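Ticket 2186
Queue: Wayside systems, Bratstead line
Product: Monderell axle counter evaluator, firmware 8
Raised by: Xolani Mathebula
Status: Open

Section 1817 shows occupied after the 06:40 stopping service clears. Reset from the signal box restores it to clear, but the fault recurs on the next train in the same direction. Opposite direction unaffected.

Checked so far:
Supply at the trackside cabinet within tolerance.
Head 2 mounting bolts re-torqued. No change.
Evaluator log shows count in 8, count out 7.
Cable run to head 2 is 3000 m, the longest on the line.
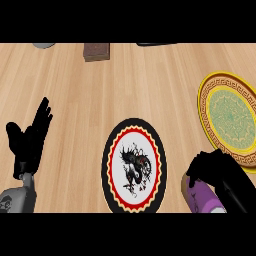
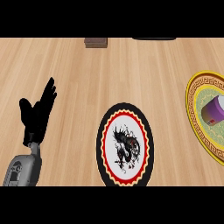
Deepak Kandpal: Count out one short points to head 2 or its cable, so leave the evaluator card alone for now. Please measure insulation resistance on both pairs with the head disconnected, and send the raw log from the last reset onward. We had the same pattern at Zou in July and it was a damaged sheath at a joint.

Mathebula: Pair A good. Pair B low to earth. Log attached. Joint pit to be opened during tonight's possession.

Priority changed from 3 to 2.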